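El referéndum de las 532 personas

Volví a Trollcombe en abril, después de tres años sin pisarlo, y lo primero que me preguntaron en la panadería fue si era del Sí o del No. Yo quería una barra.

Para quien no siga la política municipal de sitios con un solo semáforo: Trollcombe quiere separarse de Satero. Desde hace décadas comparten ayuntamiento, piscina y deudas, y los de Trollcombe sostienen que pagan la piscina y no la disfrutan. Los de Satero contestan que la piscina está abierta para todo el mundo y que, si los de Trollcombe no saben nadar, no es asunto del pleno. Con este nivel se llegó a la consulta.

Consulta no vinculante, aclaremos. El gobierno provincial la declaró nula antes de que se imprimieran las papeletas, lo cual animó muchísimo la participación. Votaron 532 vecinos de un censo de 622, algo que no se había visto ni para elegir reina de las fiestas. Ganó el Sí con 280 votos y los demás se repartieron entre el No, el blanco y una papeleta con una receta de lentejas que la mesa discutió un buen rato (se dio por nula, creo que injustamente).

Y ahora viene lo que me interesa, que es el día siguiente. La plataforma independentista convocó una asamblea a las ocho de la tarde para decidir qué se hace cuando uno gana. Había quien quería proclamar el municipio esa misma noche. Había quien quería esperar a cobrar la subvención del alumbrado, que la tramita Satero. Mi amigo Yevhen Hrytsenko, que lleva aquí 10 años y ha votado en todo lo que se le ha puesto delante, pidió la palabra para preguntar quién recogería la basura el primer lunes de libertad. Le aplaudieron y pasaron al siguiente punto.

El siguiente punto era el nombre. Una facción propone recuperar Sopacua, que según ellos es el topónimo antiguo y según el archivo es una errata en un mapa de carreteras. Se formaron dos bandos en el acto - con sus dos portavoces y sus dos hojas de firmas - y me fui a cenar con la sensación de que la comarca tendrá tres ayuntamientos antes de Navidad.

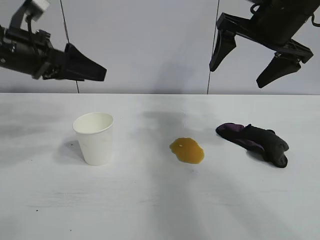 Un vaso de papel, un líquido marrón derramado y una prenda oscura.

De la provincia han anunciado que mandarán un mediador. El de la vez anterior, cuando el lío del pozo, duró una mañana. Los partidarios del No dicen que esta vez va en serio y que puede haber intervención de las cuentas; en el bar se comentaba que a ver si encuentran las cuentas.

Yo sigo sin saber de qué lado estoy. Entiendo el enfado, que es viejo y tiene parte de razón: el autobús se quitó sin preguntar y el consultorio abre cuando puede. También me cuesta creer que eso se arregle con un sello nuevo. El pleno de Satero se reúne el mes que viene y Yevhen ya ha pedido turno para volver a preguntar por la basura.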